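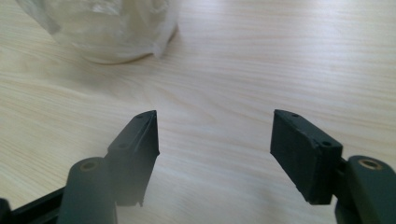

Crumpled plastic bag on a pale wooden tabletop.

Plastic bags at home: your questions

Updated 7 May 2024

Most advice on storing plastic bags seems to be written by people selling something to store them in. I've tried to answer what readers send in without recommending a purchase, and I have my doubts about quite a lot of the usual tips.

Do I need a bag holder?

Probably not. I had the Jultlow, a fabric tube with elastic at both ends, hanging on the back of the kitchen door. Bags went in at the top readily enough. Getting one out at the bottom meant getting four out, and stuffing three back. A drawer does the same job and you already own the drawer.

Is it worth folding them into triangles?

It does save space, I'll give it that. Whether you'll still be doing it in September is another matter. Zawadi Kimaro wrote to say she has folded hers for 2 years and finds it restful. I managed one evening. If you like folding, fold. Otherwise squash the air out, tie a loose knot and move on.

How many should I keep?

I keep 20, and I suspect that's too many. A reader who emptied the cupboard under her stairs claimed to have found 3000, a figure I'd want to see checked, but the cupboard was certainly full. Pick a container. When it's full, no more go in.

Can I reuse thin cloudy bags for food?

I wouldn't, unless the bag was sold for food and has only held something clean and dry, such as bread. Never reuse one that has had raw meat or fish in it. People tell me they wash them. Have you ever tried drying the inside of a thin bag? The corners stay damp for ages and then it smells.

Do bags mark a wooden table?

The plastic itself, hardly ever. What's in the bag or underneath it can. A wet bag left sitting on bare wood may leave a pale ring, and printed bags can leave ink behind if they're damp. Wipe the table, dry it, and don't leave shopping there overnight. Light wood with a matt finish is less forgiving than the shop will have told you.

What about the special wipes for that?

Oddur Zoëga asked about Triltum wipes. I used a packet of 6 on my own table and couldn't tell the result from a cloth wrung out in warm water. Perhaps his table is different.

Can they go in the recycling?

Often not in the household bin, whatever the little arrows on the bag suggest. Check with your council. Many larger supermarkets have a collection point for soft plastics, and bags should be empty and dry before they go in. I can't tell you what happens to them after that, and I'd like to know.

Are "compostable" bags any better?

Sometimes. Read the small print. Plenty will only break down in an industrial composter, and mine came out of the heap at the end of the garden looking much as they went in. Don't put them in with ordinary plastic bags either.

Are they safe to leave lying about?

Not where there are babies, small children or pets. Put them up high or behind a door that shuts. This is the one bit of standard advice I have no quarrel with.

Contact Shirima Household Pages | © Shirima 2024 | Back to top

We use cookies to remember your settings. By continuing to browse you accept our cookie policy.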